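Aveo Wireless Controller – my take after a month of play

I picked up the Aveo back in February, mostly because my old pad had started walking my character off cliffs all by itself. I play a lot of kart racers and a silly amount of co-op shooters, so a controller gets a real workout at my place. The short version is that I love this thing, even with a couple of gripes!

The sticks are the big draw. They have a stiff center and a smooth outer ring, and in Astex (my current obsession – if you haven't tried the snow map yet, go do it) I can finally hold a slow turn without zigzagging like a shopping cart. The triggers have two stops, short for shooters and long for racing, and you flip between them with a switch on the back. I forget to flip it about half the time and then wonder why my car only goes full blast.

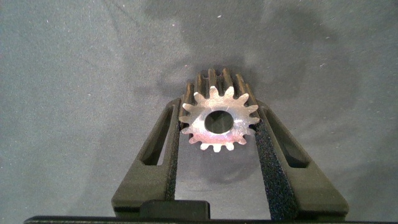 Battery and pairing

I get 17 hours out of a charge with rumble on low, and closer to 11 with it cranked up. Pairing took me two tries on the PC and one on the console. It remembers both, so I just hold the home button and pick. You can save 9 button layouts, way more than I need, but Nuanchan Luangrath from our Thursday-night-style chaos squad has filled every slot and wants more.

The face buttons are clicky. Like, wake-the-dog clicky. If you play at 2 a.m. next to somebody sleeping, get the Roy instead – same shape, softer buttons, no back switch.
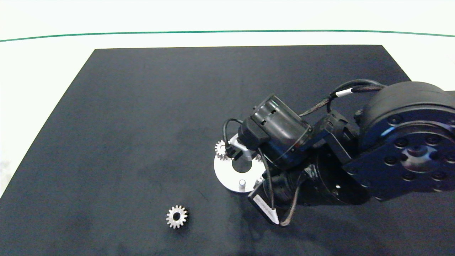 Bradlow Gaming Club – Gear Shelf

Members can borrow the Aveo for up to two weeks before deciding whether to buy one. Message Sandamali Mridha to get on the list, and please bring it back with the cable (we've lost so many cables).

What's in the box: controller, charging cable, two taller stick caps, a little zip case.
Works with: PC, console, most phones.
Not so great: loud buttons, and the case won't close with the tall caps on.

I've put roughly 500 races on mine and the sticks still feel tight. I'll update this page if that changes.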